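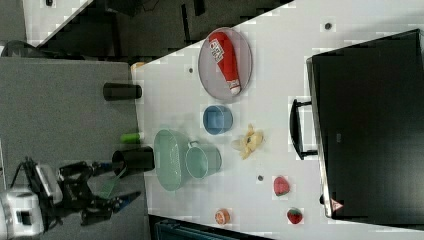 Rongrong Tang, staff writer

Lucimara Bittencourt talks fast, and she talks mostly about strawberries. She runs the pretend-kitchen table at Curano, the play library in Flaltville, and when I stopped by in February she had me sorting toys before I'd even sat down!

"People want to put out everything," she told me. "We have 100 pieces of toy food in the closet. Put out 100 and kids just dig." So she keeps it small – a bit of fruit, the red ketchup, a mug, something to carry things in.

I asked about the mix of toy food and kitchen stuff, and she lit up. "A mug makes it a meal. You give a kid a strawberry and a mug and they're serving you breakfast."

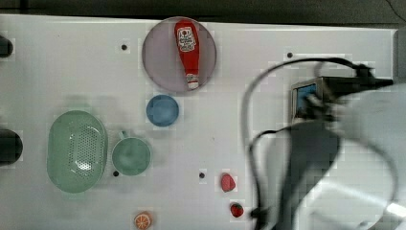 Ketchup on the plate, strawberries down below, and the green mug beside the colander.

The colander is her favorite (mine too, I have to say). "They wash fruit in it, they wear it, they park cars in it," she said. She paid 2 dollars for it at a yard sale in Zosville and still brings it up a lot.

Then there's the banana, the soft yellow one with the peel. 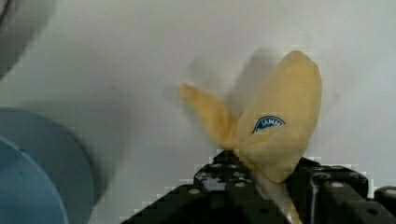
"Haoran's little girl calls it Yan," she said, "and she says goodnight to it when they leave." It goes through the wash every couple of weeks and dries on the radiator. She's had offers of a nicer one – plastic, very shiny – and she keeps saying no thank you.

The library is open until 5, and she could use another teapot.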